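Sweeping up: what we learned from 466 goes with a broom
Speaker notes, Kuvley meet-up, 15th April

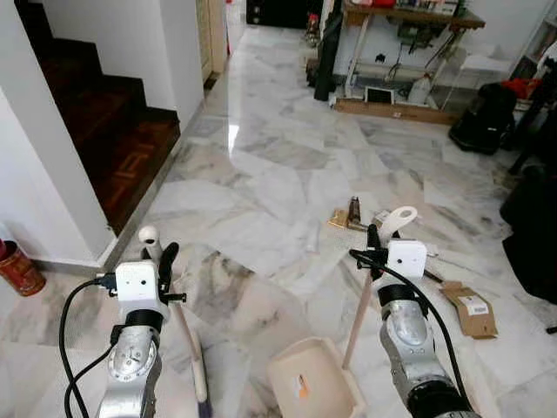 Slide 1: broom on the left, dustpan on the right, cardboard and paper scraps still to go.

Leave this up while people find seats. Say hello, thank Lowri Ruddock for the invite, check they can hear me at the back.

So, I'm Nikola, I look after the example gathering at Kalholm. My whole job is getting good goes at ordinary chores for a model to learn from, and this spring the chore was sweeping. I picked it because I thought it would be easy! Point at the dustpan - both tools have long handles and both have to meet at the floor, so a tiny turn of the wrist up top is a big swing down at the bristles.

Numbers, quickly. We recorded 466 goes on this job, out of 1,453 across all the chores. Seven people drove the arms. Ask for hands up: who here has driven a pair? (If it's lots of hands, skip the next bit.)

Driving. You're doing one thing with your left and another with your right, and everyone wants to move both at once. Aurelia Bălan's tip was to park the dustpan first, then leave it alone and bring the broom to it. Her goes were slower but the model copied them far better. Tell the story about my own first afternoon here, keep it short.

Next, mess. Point at the bits on the floor. Flat cardboard, small scraps of paper, a short stick, they all want a different stroke. We started out laying the same tidy pile every time and the model learned that pile and nothing else. Now whoever sets up just drops things and walks off.

The floor too - shiny marble, light bouncing off it. I wanted to cover it up, Lộc Lâm talked me out of it, and he was right, people do have shiny floors.

Bad goes: we keep them, but we label them. Lộc Khương has the label list if anyone wants a copy, send them his way at the break.

Still stuck on: the last thin line of dust at the lip. Ask the room for ideas. Then questions, and hand over to the Golik lot by ten past.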